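# Moving home exercise programs into the chart

Speaker notes, afternoon session. Slides are numbered to match. Clicker on the lectern, water behind it.

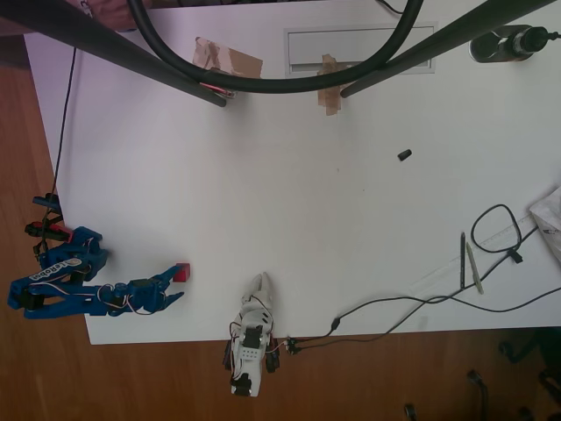 ## Slide 1: Title

Say good afternoon, say where I'm from: Donstead outpatient therapy, three sites, physical, occupational and hand therapy, with a small speech service at the main site.

The talk covers one piece of our records project. We moved home exercise programs out of a separate tool and into the patient chart. I'll go through how it was before, what we built, what went wrong, and what I would do in a different order.

Questions at the end, but stop me if a term isn't clear. Half the room is clinical and half is IT.

## Slide 2: How it was

Our chart system is Terkus. We had used it for evaluations, daily notes and billing for several years before this. Home programs were never in it.

They lived in three places:

- a standalone exercise library, with its own login
- paper handouts in a filing cabinet at each site
- Word files that therapists had made for themselves and kept on a shared drive

If a patient moved from one site to another, the new therapist could read every note and still not know what the patient was doing at home. The note usually said "HEP reviewed and updated." Pause on that phrase. Most of the clinicians here have written it this week.

The hand therapists had the worst of it. A tendon repair program changes every week or so, and the old version has to be taken out of use. On paper there was no way to do that. A patient could come in with the week-two sheet and the week-four sheet folded together.

## Slide 3: What we asked for

We wrote the requirements on one page. Read these out, they are short.

- The therapist picks exercises from inside the visit note.
- The program has a start date and a stop date.
- Any therapist who opens the chart sees the current version first.
- The patient gets it on paper or on the portal, their choice.
- Old versions stay readable but are marked as old.

We left out video, reminders and patient tracking. People will ask about this. The answer is that we had one analyst and a fixed go-live month, November, and we wanted the basic list to work.

## Slide 4: The chart audit

Before building, we pulled 100 charts across the three sites and read them. Two therapists and an analyst did the reading.

In 68 of them, we could not tell from the chart what the patient had been told to do at home. Some mentioned an exercise by name but had no sets or frequency. Many had only the stock phrase.

Don't dress this up. It was a small pull from our own clinics and I wouldn't apply it to anyone else's. It was enough to get the project approved.

If asked how we chose the charts: discharged patients, at least four visits, every tenth chart by discharge date until we reached the number.

## Slide 5: Cleaning the library

This was the longest part and the one we had planned the least time for.

The shared drive had handouts going back many years. A lot of them were the same exercise under different names. "Wall slide" meant two different things depending on whether you treated shoulders or knees. The speech service had its own set with no overlap at all.

What we did:

1. Each discipline named one lead.
2. The lead sorted the handouts into keep, merge and retire.
3. Anything kept got a plain name, a body region and a short instruction at a reading level we could check.
4. The lead signed off and the analyst loaded it.

Step two was slow. Therapists are attached to their handouts, and with good cause, they have been rewriting them for years based on what patients get wrong. We lost some good wording in the merge and had to go back for it. Keep the original files until well after go-live.

Mention the occupational therapy set. It had a lot of task practice in it – buttoning, jar lids, getting a pan out of a low cupboard – and that did not fit fields built for sets and reps. We added a free text line called "how to practice." I would add that from the start next time.

## Slide 6: The build

Keep this one brief for the clinical half. The IT half has the handout.

The connection between the library and the chart runs through Nartey, the interface engine we already had in place for lab and imaging results. The program is stored as its own document type, linked to the episode of care. The daily note carries a pointer to it and a one-line summary.

We first tried storing the whole program as text inside the note. It worked in testing. Then we looked at the length of the printed notes and dropped it. Referring offices had told us already that our notes were too long.

Points for the technical people:

- version number goes up on any change, including a change in dose only
- a program can't be edited after the note is signed, only replaced
- discharge closes the program automatically but does not remove it from the portal
- the last one took three rounds of discussion, allow time for it

## Slide 7: Pilot at Trernamitz

Trernamitz is our smallest site. We picked it because all three therapy disciplines work there in the same large room, so people could lean over and ask each other.

The pilot ran with 18 clinicians counting students and per diem staff. Explain that the site does not have that many on any one day.

What we found in the first two weeks:

- Building a program from scratch took too long with the patient sitting there. Therapists went back to paper.
- Starter sets fixed most of that. A starter set is a short list for a common problem, such as early knee replacement, which the therapist then trims.
- Printing went to the front desk printer by default. Patients left without the sheet. We changed the default to the gym printer.
- The portal showed the program under "Documents," where patients did not look. We asked for it to be moved and it was.

The printer problem sounds minor. It caused more complaints than everything else on the list put together. Walk the path from the treatment table to the printer before you go live.

## Slide 8: Training

We had planned a one-hour class. We replaced it with two shorter pieces: a fifteen-minute demonstration at the staff meeting, then a person sitting next to each therapist for one real visit.

The second piece did the work. Most questions came up only with a real patient's chart open.

Students need it repeated with every rotation. We now put it on their first-day sheet, after badge and parking.

For speech, we ran it separately. Their programs are written for a parent or spouse as often as for the patient, and the examples we had prepared were all knees and shoulders. They told us so.

## Slide 9: Where we are now

Be careful with this slide. Say what we measured and stop.

We set one rule: the program has to be in the chart within 48 hours of the visit in which it was given or changed. We report on that by site each month. All three sites are now meeting it for most visits. Hand therapy was first to get there. The evening clinic was last, mainly because of per diem staff who had not had the sit-beside training.

We have not measured whether patients do their exercises more. We have not measured outcomes against this. I'd like to, but it needs a better design than we have, and I don't want anyone to leave thinking we showed it.

Therapists report that picking up another therapist's patient is easier. That is from conversation at staff meetings, no survey behind it.

## Slide 10: What I would change

- Clean the library before setting a go-live month.
- Get starter sets ready for the ten most common problems before the pilot.
- Put a front desk person on the project team. Patients call the desk when they lose the sheet, and for a month the desk could not reprint it.
- Decide early who owns the library afterward. Ours drifted. New exercises were being added with no review until the discipline leads took it back as a standing job, with time set aside for it.
- Turn off the old tool on a fixed date. We let both run side by side, and a few people never moved until the login stopped working.

## Slide 11: Questions

Likely ones, with short answers.

**Cost.** Staff time was the main cost. I can talk through the hours afterward but won't put them on a slide.

**Does it help with payer audits?** The current program and its dates are in the chart and can be printed with the note. Send anything more detailed to compliance.

**Other languages.** Spanish is loaded for the starter sets only. The rest is in progress – translation first, then review by a bilingual therapist in the same discipline.

**Can we have your library?** Not the pictures, they are licensed. The naming list and the sorting sheet, yes. Leave a card at the front table.

**What about home health?** Different system, different rules. We have not tried it.

If time is short, skip slide 6 and point to the handout. If there is time left over, go back to slide 5 and show the before and after list for shoulder exercises.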